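最終更新日:2018年8月18日

声を預かる人 ――舞台演出家デオリンダ・モタの長い夏

稽古場のドアを開けると、まずコーヒーの香りがして、それから誰かの笑い声が聞こえてきます。デオリンダ・モタさんの稽古はたいていこんなふうに、始まったのか始まっていないのかよくわからないまま始まります。俳優たちは床に座って昨夜の夕食の話をしていて、モタさんもその輪に混ざり、豆の煮込みには月桂樹を入れるべきかどうかを真剣に論じている。そして気がつくと、いつのまにか第二幕の台詞になっているのです。

劇団「フルザノ」を率いて長いモタさんですが、もともとは俳優志望だったそうです。「でも私、人の台詞ばかり覚えてしまうんです。自分の番が来ると、相手の次の言葉が楽しみで黙ってしまうの」。当時の演出家に呆れられ、それなら客席側に座りなさいと言われたのが転機になりました。ご本人はこの話をするのが大好きで、取材中に二度も聞かせてくださいました(二度目のほうが少し長かったです)。

この夏の新作『バロス家の食卓』は、港町で食堂を営む一家の三世代を描いた作品です。七月に小劇場「キットゲート」で幕を開け、客席数68という親密な空間で、俳優の息づかいまで届く上演になりました。私も初日にうかがいましたが、祖母役のカロリーナ・プラタさんがただ黙って皿を拭く場面で、隣の席の男性がそっと眼鏡を外していたのが忘れられません。

プラタさんはモタさんの教え子でもあります。十代の頃に市民講座「ザタ」で出会い、最初の授業で言われたのは「上手に読まなくていいから、ゆっくり読んで」だったとか。「今でも同じことを言われます。私、早口なので」と、たしかにかなりの早口で教えてくださいました。

台本は初稿で384ページもあったといいます。それを削って、削って、また少し足して(この「また少し足して」がモタさんらしいところです)、ようやく一晩で上演できる長さに落ち着きました。削られた場面のうち、叔父が船の名前を延々と並べるくだりだけは、いまも稽古前の発声練習に使われているそうで、俳優たちは全員そらで言えるのだとか。
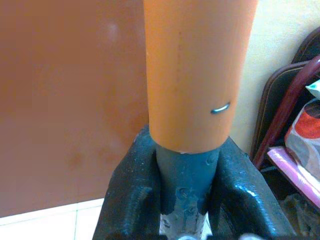

教えること、待つこと

演出と並んで、モタさんが大切にしているのが講座での指導です。これまでに送り出した受講生は400人。舞台に立ち続けている人もいれば、パン屋になった人も、学校の先生になった人もいます。「パン屋の子は声がいいのよ。店の外まで聞こえるの」と、モタさんはまるで主演俳優を自慢するように話します。

授業では、演技の正解を先に見せることはまずありません。黙って待ちます。聞いているこちらが心配になるくらい待ちます。すると受講生のほうが、困ったような顔でぽつりと何かを言い、そこから場面が動き出すのです。

秋には『バロス家の食卓』を携えて、小さな町を巡る計画もあるそうです。会場のひとつには客席の段差がなく、どう並べれば後ろの人にも食卓が見えるか、目下の悩みはそれだとか。帰り際、モタさんは私を呼び止めて、月桂樹はやっぱり一枚だけ入れるのがいい、と教えてくださいました。

当サイトではサービス向上のためCookieを使用しています。閲覧を続けることで、Cookieの使用に同意したものとみなされます。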